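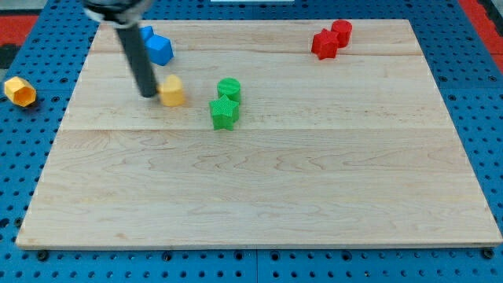 Maple board with some of the coloured blocks on it.

How to make a maple play board for small blocks

I love this project. It's one board, a bit of sanding and a tin of oil, and you end up with something that makes even a handful of little coloured blocks look like a proper set. I've made several now (my sister has claimed one, and so has the nursery round the corner) and I still get excited every time the oil goes on and the streaks in the grain come up!

Maple is my favourite for this. It's pale, it's hard enough to shrug off a lot of bashing, and blue, green and yellow blocks look wonderful against it. Mine has seams running across it and wavy darker streaks, and I wouldn't swap it for a perfectly plain one.

What you'll need

Maple strips, planed on all faces
Wood glue
Sash clamps, or any long clamps you can borrow
Sandpaper in three grits: 80, 120 and 240
Food-safe oil and two lint-free cloths
Your blocks

I bought my maple from the offcuts bin at Multstead, where it's sold by weight and you can rummage for as long as you like. Take a tape measure. If you only want a small board you may find a single piece wide enough, and then you can skip the gluing altogether.

Gluing up

Lay the strips side by side and shuffle them until you like the look. Do take your time over this, it's the fun bit! Try turning one end to end, or flipping it over, and see how the streaks meet at the joins. When you're happy, draw a big pencil triangle across the whole lot so you can put them back in the same order.

Spread a thin, even line of glue along each edge and bring the strips together. Tighten the clamps a little at a time, going back and forth between them. You want small beads of glue all along the joint. If it's pouring out, you've used too much, and if you can't see any, take it apart quickly and add more. Wipe off the excess with a damp cloth and leave it overnight.

Orhun Coşkun showed me how to put greaseproof paper between the clamps and the wood, which stops the black marks you get when wet glue touches steel. I ruined the face of my first board that way, so thank you, Orhun.

Sanding

Start with the 80 and work along the grain until the joins feel level. Close your eyes and run your fingertips over them, they'll find a ridge long before you can see one. Then 120, then 240. Round over all the edges and corners by hand, and be generous with it, particularly if little ones will be using the board.

Brush off the dust, wipe the board with a barely damp cloth and let it dry. The grain will feel furry again. Give it one more light going-over with the 240 and it'll be lovely and smooth.

Oiling

Pour a small puddle in the middle and work it outwards. Leave it for as long as the tin says, then wipe off every bit that hasn't soaked in. I use Dikano oil and give the board two coats, a day apart. Do the underside as well, or the board may cup. Spread the used cloths out flat outdoors to dry before you throw them away, as oily cloths bundled up can catch fire.

Choosing the blocks

Mix your shapes! Plain cubes are fine, but cylinders and hexagonal prisms are much better company for each other. A cylinder stood on its flat end makes a good tower, and a hexagonal prism can stand up tall or lie on its side without rolling far. Blocks with a slightly textured surface seem easier to stack than glossy ones, at least in our house.

A few things to try once it's finished:

Sort by colour, then mix everything up and sort by shape.
Stand two blocks of the same colour together, one behind the other, and ask which is taller.
Use one of the seams as a river and move everything across it.
Give everyone the same blocks and see whose tower stays up longest.

Looking after it

Wipe with a damp cloth and dry it straight away. Don't soak it. When the surface starts to look dull, rub in a little more oil. I did mine last November and it came up beautifully.

If you make one, do post a picture in the comments. Tarık Ersoy has already asked whether beech would work, and yes, it would, just let the glue dry a full day before you sand.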